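How many demonstrations before I change the layout?

Asked in November by Branwen Penry

We are collecting teleoperated examples of two arms putting fruit into a basket. So far I have 1,122 episodes, 856 of them usable after checking. The basket has been in the same grid cell the whole time. Should I carry on or start moving it?
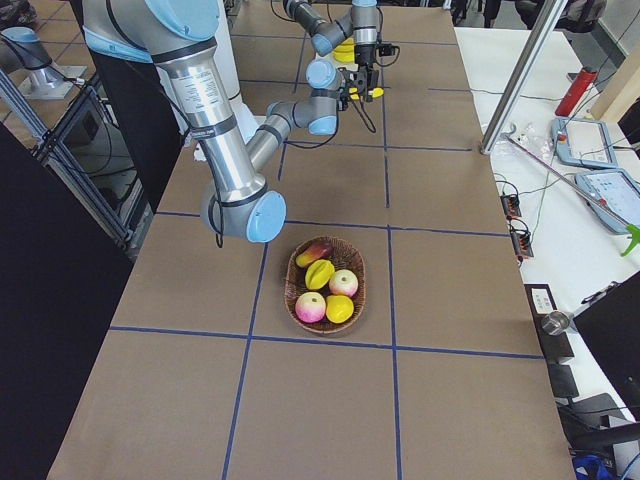
Both arms over the taped grid, basket with five pieces of fruit

The policy does fine on replayed starts but misses if I nudge the basket.

2 answers

Griffiths
Move it now. Pick four cells, split the next episodes evenly between them and log the cell with each one. Keep the rejected episodes too – failed grasps are handy later for training a success check.

Ukeo
more data always helps. we just kept recording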